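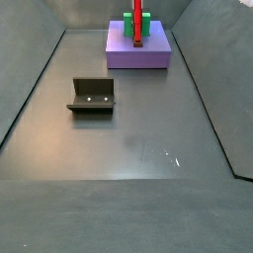
About us

Hi, I'm Revathi Pinto, and I started Pledavance with Madhu Chaturvedi in a rented unit behind a tile shop. We're still there. The tile shop has changed owners twice and we've kept the same parking spot, so I think we're winning.

We gather examples for people who are teaching robots to do things with their hands. If you're building a system that learns to pick up a part, turn it over and put it where it belongs, it needs to see that done again and again, by someone who does it properly, with the parts in a slightly different spot each time. We're the someone. You send us your parts and a description of the job, and we send you back recordings, sorted and labelled, with the bad ones marked as bad.

How we got here

Before this I spent 7 years in a factory that made hinges and latches, mostly writing work instructions and then watching people sensibly ignore them. Madhu was across town fixing sewing machines. We met at a night course on machine learning where the two of us were the only ones asking where all the examples came from. The teacher said "you collect them" and moved on to the next slide! We talked about that in the car park until the lights went off.

Our first customer was Grirnell, who make fittings for window frames and wanted an arm that could seat a bracket without scratching it. We told them we could do it in a month. It took until July, and I learned a lot about brackets. They were very patient with us and they've come back since, which I'm more pleased about than anything else on this page.

What a day looks like

There are five of us now, and everybody takes turns on the controls. The work happens in small walled bays, sized so that a dropped part stays where we can reach it. One person drives, one person resets the parts and keeps the log, and after an hour they swap. Driving is tiring in a way that's hard to explain to your family. You've hardly moved, but you've been concentrating on a block the size of a bar of soap since breakfast.

We use plain coloured blocks a lot, especially in the first week of a job. Red, green, purple, whatever makes the shapes easy to tell apart. People sometimes expect to see their real product on day one and are a bit let down by what looks like a toy box, but it's a cheap way to find out whether the task makes sense before anyone starts wearing out the good parts. Can the long piece be put in its base from both sides? Does the driver run out of room near the back wall? You want to know that early. Then the real brackets and bolts go in with the blocks, and later the blocks come out.

Madhu looks after the bays. He has strong opinions about lighting, and he's usually right. He also won't let anyone repaint a scuffed floor in the middle of a job, so if you visit and the place looks a little battered, please take it up with him. (I've tried. A customer's robot is going to meet scuffed floors too, he says, and then he goes back to his sandwich.)

What you get from us

Our smallest job is 1000 recorded tries at one task. We've been talked into smaller ones and they weren't much use to anybody, so we've stopped. Every try has a start, an end, a note of who was driving and a tag for how it went. We keep the failures. A dropped block is worth having in the set as long as it's labelled as a dropped block, and a clumsy save where the driver catches a tilting part and sets it straight again is often what customers ask for more of.

We also write up the layouts. For each job there's a sheet showing every starting position, so that you can check we haven't quietly favoured the left side of the floor. We did that once, on the Yadav job. All our drivers that month were left-handed, and it took us far too long to notice the pattern. We redid the lot at our own cost, and the sheets date from then.

To date we've finished 66 jobs. Some were tiny and one was enormous, and a couple I'd rather not talk about until the customer has launched.

What we don't do

We don't build robots and we don't train the models. People ask most weeks, and it's a kind thing to ask, but we like the part we do. We also don't record anyone's hands or faces without a signed form, and that includes visitors leaning in for a closer look. And we never sell one customer's recordings to another. If you'd like to share yours with a university group, we're happy to help with the paperwork.

Working with us

We hire drivers a couple of times a year. You don't need a degree or a background in robots. Our best people have come from dressmaking, dental labs and — in one case — a cake shop. What we look for is steady hands and a willingness to do the same thing on a Thursday afternoon as carefully as you did it on Monday. There's a paid trial morning, and lunch is on us.

Coming to see us

We're at the back of the Brunel Street units, through the roller door with the yellow bollard. Please email before you come so we can finish a run and put the kettle on. Bring your parts if you have them, even if they're ugly early versions — those are my favourites. A bag of odd bits and a rough sketch is plenty to start from.

Revathi

Page last updated 28/05/2026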